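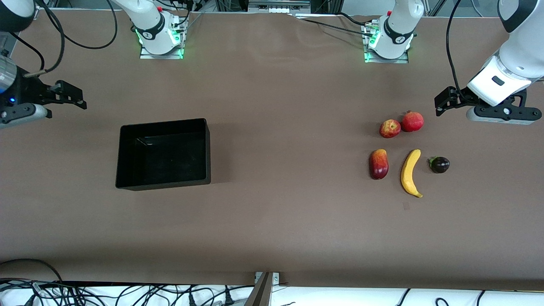 Photo: Su-chen Poon

The Great Cable Drawer Amnesty

Every home has a drawer of cords that fit nothing. Mine holds the charger for a Tramari phone I gave away when my niece was in kindergarten. She drives now.

On Saturday you can bring yours to the Arkuseo branch library, side door, from 4 p.m. until the bins fill up. Last June's amnesty took in 2613 cords, and more than 60 of them were for the same model of bread machine. We have questions for this town.

Please untangle what you can, and leave the power strips at home. Anything that still works goes on the swap table, where you may take up to 5. Try to leave with fewer than you came with. My own record on this is poor.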